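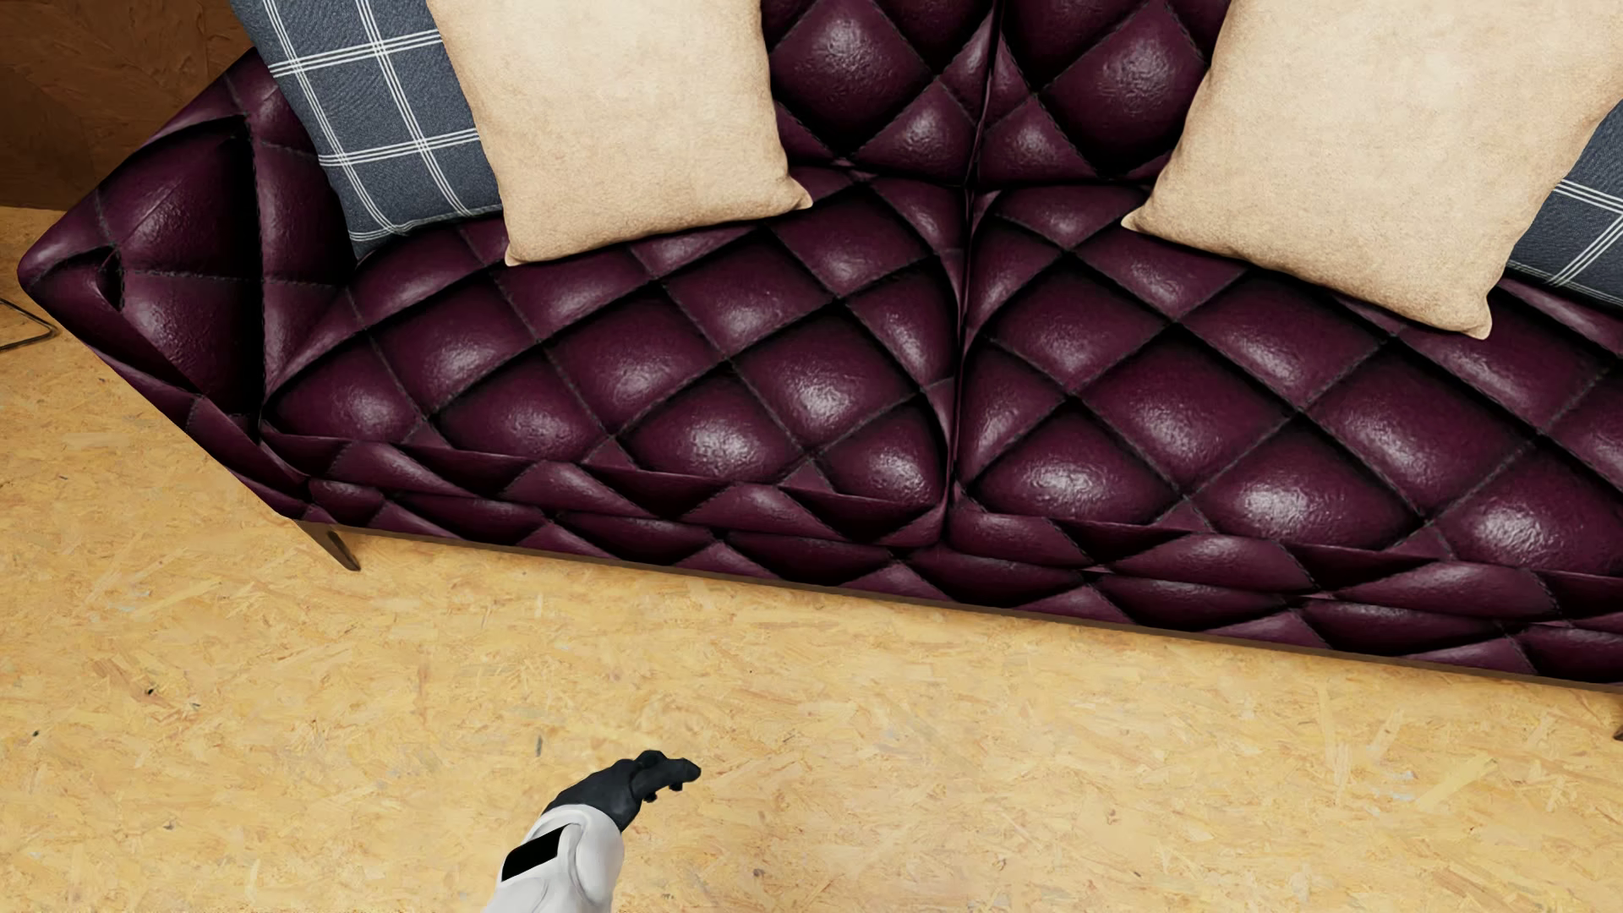 Zellia Room Pack for Humanoid Training

Zellia is a set of simulated living rooms for teaching humanoids to walk up to furniture and stop in a good spot. We built it at Perudby to test one idea: change the floor, walls and upholstery on every run, and the policy learns the shape of the room instead of its colors. We love how well that worked!

What we found

Our Okberg walking policy trained on 3,000 room variants and was then tried on 1,090 it had never met. Falls near furniture dropped to 2 percent, from 5 percent with plain gray rooms.

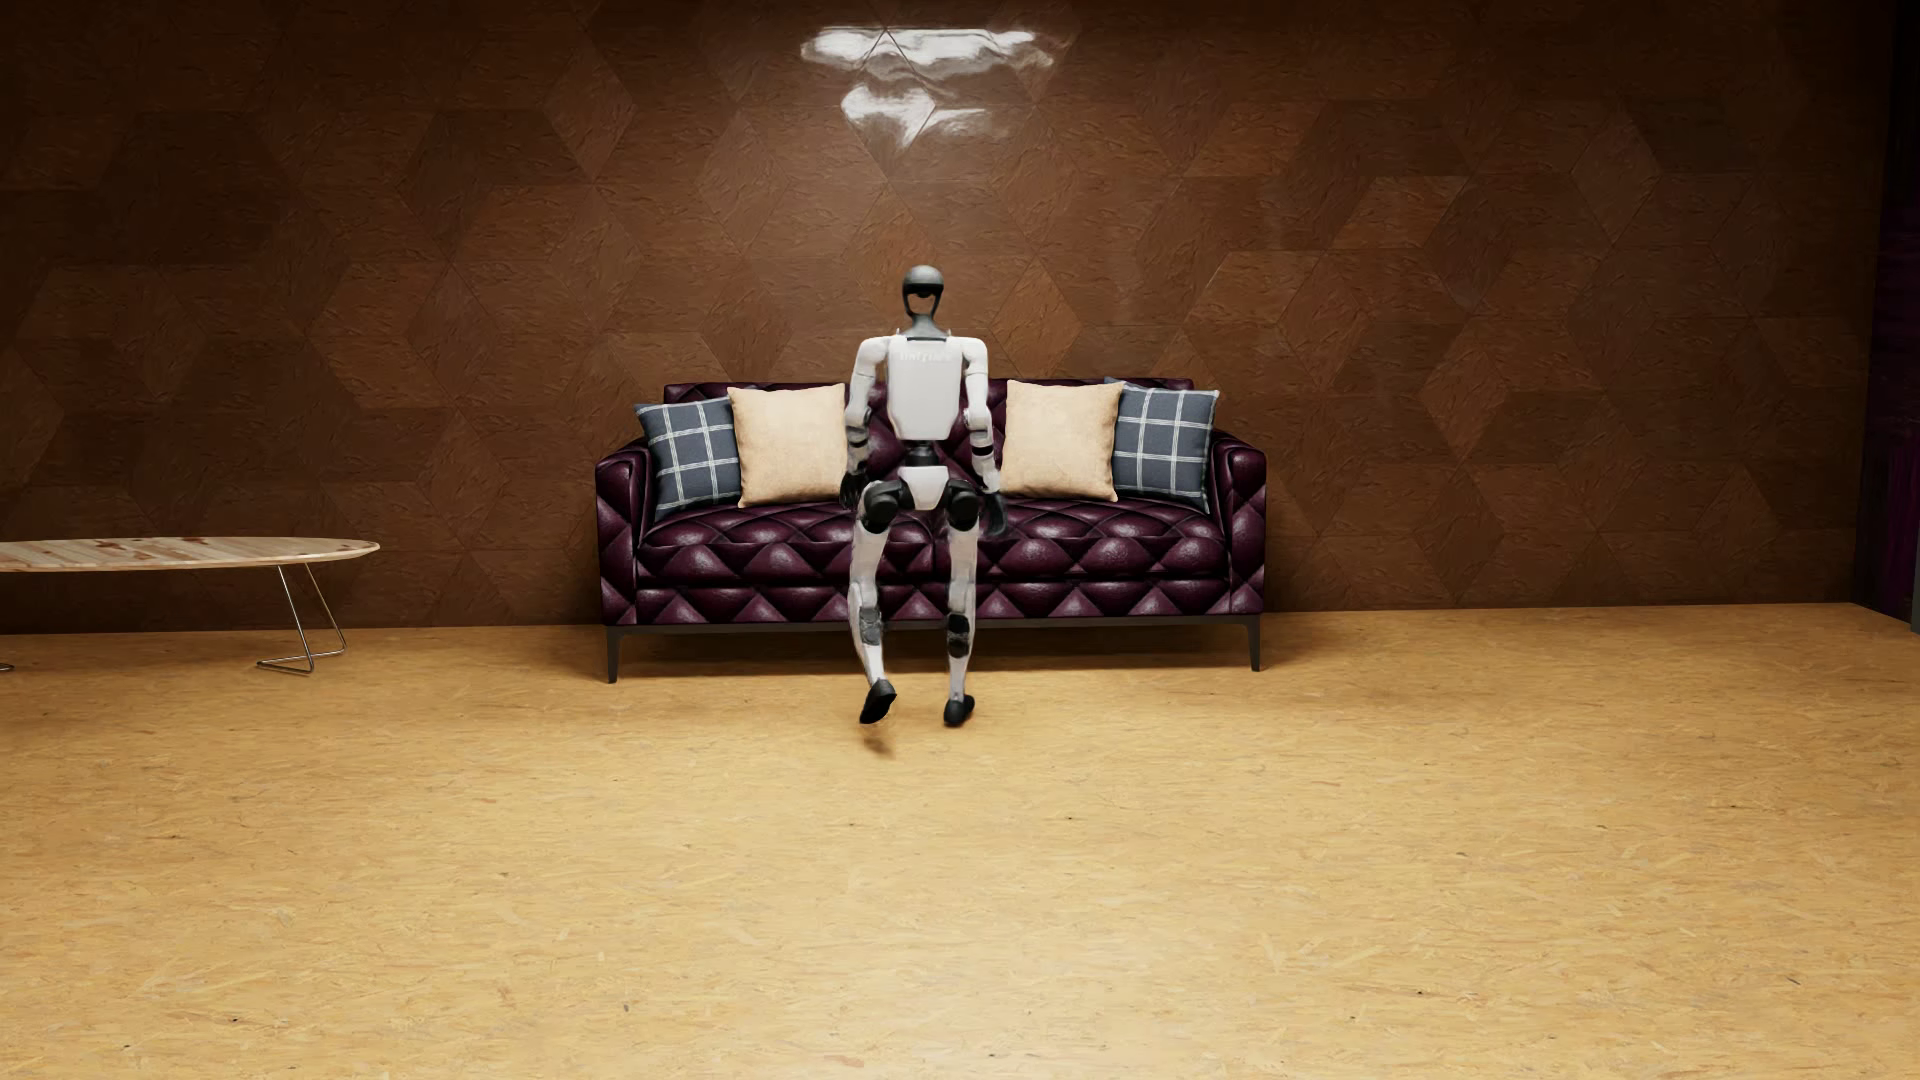

Foot placement is where the textures really earn their keep. Shiny quilting, like the purple sofa behind the robot, throws highlights that confuse a depth network, and a wood-strand floor adds plenty of speckle on top. With one heel up and the other foot closer to flat, small errors matter a lot.

In the pack

Room files, material library, Okberg weights, Tanui viewer
Updated 2020-02-19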